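Carpet casters or hard casters on low pile? And has anybody gotten tape glue out of carpet tile?

sarla_rawat wrote:
We rent the second floor of an old print shop and the whole main room is dark gray speckled carpet, the flat office kind. Everything in there rolls. I've got a Truronitz stool that I love to sit on and hate to move, because on this carpet it drags like a shopping cart in sand. The small casters it came with are hard plastic. Do I swap them for bigger ones, or is it the carpet and I should give up?

Second thing. We mark where stuff gets parked with yellow floor tape, and I'd like to move a couple of the boxes before summer without leaving sticky yellow ghosts behind.

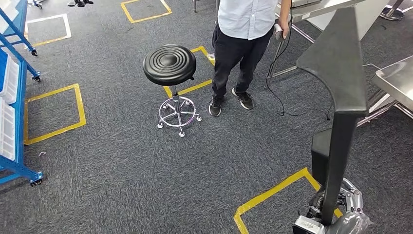

Trevor, 18/02/2025

You'll see what I mean about the stool, it's sitting half over one of the tape rectangles, with a foot ring around the base and little casters on the ends of the legs. The seat is the padded black one with the raised rings, super comfy. The blue cart on the left is the other thing that rolls (badly, when it's loaded).

brnri_fan wrote:
Bigger wheels, every time. I put Brernari 3-inch ones on mine and it was night and day! Measure your stem first though, I bought the wrong set and had to send it back.

Berkay D wrote:
Gonna disagree. With a foot ring that close to the base, a bigger wheel lifts the whole stool and then your feet land wrong. I went up a size on a stool like that and was on tiptoe all January. Try cleaning the ones you have — carpet fuzz winds around the axle and you can't see it till you pull the wheel off.

brnri_fan wrote:
It's on a height-adjustable column?? Just lower the seat.

Berkay D wrote:
Lowering the seat doesn't lower the ring if the ring's fixed to the base. That was my whole point.

sarla_rawat wrote:
OK I pulled one wheel and there was a felt sausage in there, so point to Berkay. Four more to go. Still want to hear about the tape.

zubeyde_e wrote:
Tape person here. Warm it with a hair dryer on low and pull slowly, flat back along the floor, never straight up. Whatever glue stays behind, dab with a little rubbing alcohol on a white rag and try it in a corner first. I did 13 rectangles that way in our old workroom and lost one tile, and that one had been down for years.

Barış B wrote:
Or skip all that and swap the tiles? If it's tile and not roll carpet they lift right out. Check under a corner before you go at it with alcohol.

zubeyde_e wrote:
Sure, if you have spares. Ours were discontinued and the new box was a different gray, looked awful.

sarla_rawat wrote:
No spares that I know of, I'll ask the landlord. Is there a tape that comes up cleaner for next time? I've been looking at the Jurovow stuff.

Barış B wrote:
Used it, comes up clean but the corners curl. Round them off with scissors and it lasts longer.

sarla_rawat wrote:
Ordering a roll tonight. Will post again when the other wheels are done.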